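Bag and Table: gallery from the Butora runs

Quick page, putting this up before the end of year shutdown. More text further down for anyone who wants the method. Short version: we wanted to know if a two-arm setup can deal with a paper bag and a table of meal leftovers when nothing about the bag is known ahead of time. No model of the bag, no markers on it, no fixture holding it open. Policy name is Butora, the planner it gets compared against is Clerska. Both are ours. Captions are short, sorry, will expand if I get time. 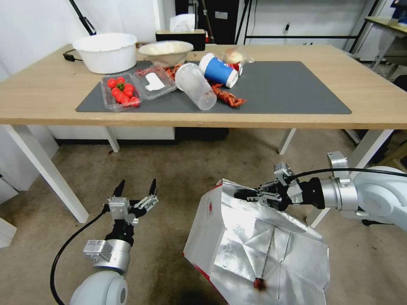 Right gripper on the top edge of the bag, foil lining visible inside. Left arm open and holding nothing.
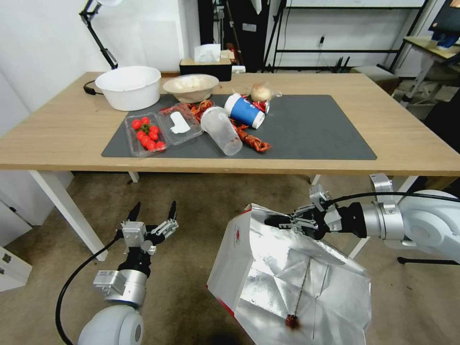
Right gripper on the bag edge, foil crumpled, one small reddish piece at the bottom. Foil folds are what the depth estimate hates most.

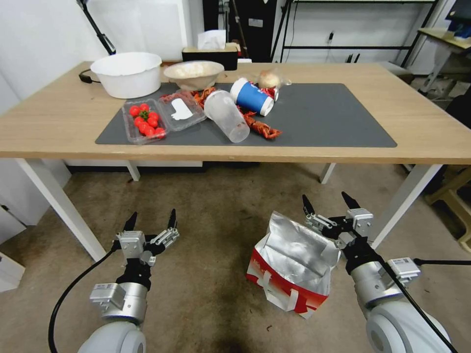 Both grippers open, bag standing on the carpet between the arms. Top edge sagging — for a rim detector this is a bad shape.

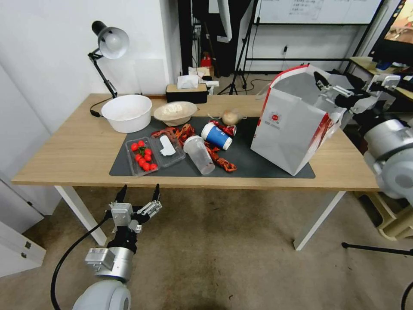 Bag up on the mat, right gripper reaching for the open top. Tomatoes still in their clear container, both cups on their sides.

Zarkska, 2020-12-27

What we were after

Most table clearing work we read assumes a bin. Rigid, fixed, you know where the opening is and it stays there. A paper bag isn't like that. Grab it at the rim and the opening changes. Let go and it changes again. So the place you want to drop things is moving, and it's your own arm moving it.

Our idea was simple enough. Treat the bag opening as something to be estimated over and over, at every step, from the head view only. No wrist views in this round. The policy gets the head image plus joint positions and puts out short chunks of motion for both arms. Then a small second network guesses an outline for the rim, and that guess is fed back in on the next step. If the guess is poor the chunk gets shortened. That's pretty much the whole trick.

Data

985 demonstrations, all teleoperated, all collected in November and after. 80 of them held out and never trained on. Layouts were shuffled between episodes but not wildly, items mostly stay on the mat. Bag position varies a lot more, floor and table both.

Marilou Villanueva did the labeling for the rim outlines and wrote the tool for it. Her rule was to mark the rim only where it is visible and leave the rest blank, even if a person could guess the rest easily. Slower at first. But when we tried filling in the hidden parts by hand the network became very sure of itself in exactly the wrong places, so her rule stayed.

Comparison

We ran 40 trials for each method, same item set, same starting layouts, bag placed by someone who didn't know which method was up next. Clerska plans a path once from a single look at the bag. It's a fair baseline I think, it does well when the bag keeps its shape.

What we saw:

Butora recovers better after the rim folds inward. Clerska keeps going to where the opening used to be.

On light crumpled things the two are close. Not much to report.

Soft stuff and thin strips, both bad. Fingertips are too blunt to get a single strip off the mat, they push it along. We count a push as a miss.

Clear plastic is still the worst category. The edge of a see-through cup on a dark mat comes and goes with the angle of the light. Grasps end up too high or too low.

Only 2 trials had to be stopped by hand. Both with Clerska, both for the same thing, arm pressing down on the side of the bag.

Full table goes in the writeup, I don't want to paste half of it here and have people quote the half.

Things that did not help

Bigger image input. Slower, no better.

Training on floor bags and table bags seperately. We expected two specialists to beat the one mixed policy and they didn't, the mixed one was better at both. No good explanation yet. Marilou thinks the floor episodes teach the rim network more because the view looks further down into the bag, and the table episodes borrow from that. Could be. Needs a proper ablation.

Recoloring the mat in augmentation. We were worried the policy was leaning on the dark background. Made the training loss noisier and that was all.

Practical notes if you want to redo this

Cable slack matters more than you'd think. Check it at full reach on both arms before a long session, and again after moving the table.

Keep the bag stiff enough to stand up by itself or you wont get comparable trials. A bag that has been gripped many times goes soft at the rim. We retire them early and log which bag was used in which trial.

Foil lining is worse than plain paper for the rim network, but train with it anyway. A network trained on plain paper only fell apart the first time it met a shiny inside.

Lamp position — write it down. We didn't for the first batch and had to throw part of it out of the lighting analysis.

Next

Wrist views go back in. Then handing an item from one arm to the other over the bag, so the holding arm doesn't have to let go. The folks at Mirzaei are lending us a second table so we can test transfer to a different height, and the rim labeling tool will be shared once Marilou has cleaned up the export format. Writeup draft goes to the group list first. If you want the held-out episodes for your own baseline, write to Marilou Villanueva and say which format you need.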